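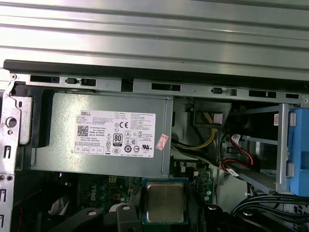

Unit 4: Cooling and airflow in desktop computers

Reading for this unit: chapter 6 of the course reader, up to the section on liquid cooling. Bring your completed worksheet from Unit 3, as we will use the power figures you worked out there.

4.1 Where the heat comes from

Nearly all the electricity a computer draws ends up as heat. A machine pulling 200 watts from the wall warms the room in the same way as a 200-watt heater. Inside the case the heat is not spread evenly. The processor and the graphics card produce most of it, followed by the voltage regulators on the motherboard and the power supply. Drives and memory add a little.

The temperature a part reaches depends on how much power it uses, how easily heat leaves it, and how warm the air around it is. Students often forget the last one. A cooler can only bring a chip down toward the temperature of the air it is given.

4.2 Heat sinks and thermal paste

A heat sink moves heat from a small area to a large one. The base sits on the chip and the fins give the heat more surface from which to pass into the air. Thermal paste fills the tiny gaps between the chip and the base. It conducts heat far better than air does but much worse than metal, so the layer should be thin.

If you remove a cooler, clean both surfaces and apply new paste. Do not reuse the old layer, even if it still looks soft.

4.3 Fans and airflow

Most desktop cases draw air in at the front and push it out at the back and top. Warm air does rise, but in a case with fans this effect is very weak compared with the fans themselves. A top fan can be set as an intake without anything bad happening, though dust will be harder to keep out.

Pressure: if the intake fans move more air than the exhaust fans, the case has positive pressure and air leaks out through the gaps. If the exhaust fans move more, air is pulled in through every opening, including those with no filter. Slight positive pressure is the usual advice for dusty rooms.

Airflow ratings on a fan box are measured with nothing in the way. Filters, grilles and cable bundles all reduce the real figure. For this reason a fan with a modest rating and a good static pressure may do better behind a filter than one with a higher rating.

4.4 Worked problem

The Holell case fan used in the lab runs at 900 rpm on the low setting. Fan airflow is close to proportional to speed, while noise and power rise much faster.

a) If the fan speed is doubled, what happens to the airflow? It doubles.
b) What happens to the power the fan needs? Power goes with the cube of the speed, so it needs eight times as much.
c) Which is likely to be quieter for the same airflow, one fan at full speed or two at half speed? Two at half speed, in nearly all cases.

Note that part (b) holds for the power delivered to the air. The motor has losses of its own, and your measured value will not match exactly. Dalva Lacerda's lab group found this last term and there is a short write-up in the course folder.

4.5 Dust and maintenance

Dust acts as a blanket on fins and blocks filters. Signs of a dust problem are fans that run fast at idle, a processor that slows itself under load, and sudden shutdowns in warm weather.

Before cleaning, shut down, switch off the power supply and unplug the cord. Hold each fan still while using compressed air – a fan spun by the air jet can damage its bearing. Keep the can upright. Never open the power supply itself. Its capacitors can hold a charge after the cord is out.

4.6 Lab session

The lab is in Room 19. Work in pairs and record the idle temperature and the temperature after ten minutes of load, first with the side panel on and then with it off. Many students expect the open case to run cooler. Sometimes it does, but in a well-planned case the panel guides air past the hot parts and taking it off can make some of them warmer. Write down your prediction before you start.

Ademir Teixeira will be in the lab for the first hour. Reports are due at the start of Unit 5, 2 pages at most, with room temperature stated in the first table. Reports without a room temperature will be handed back.

Terms to know: ambient temperature, thermal throttling, static pressure, positive pressure, thermal paste, heat pipe.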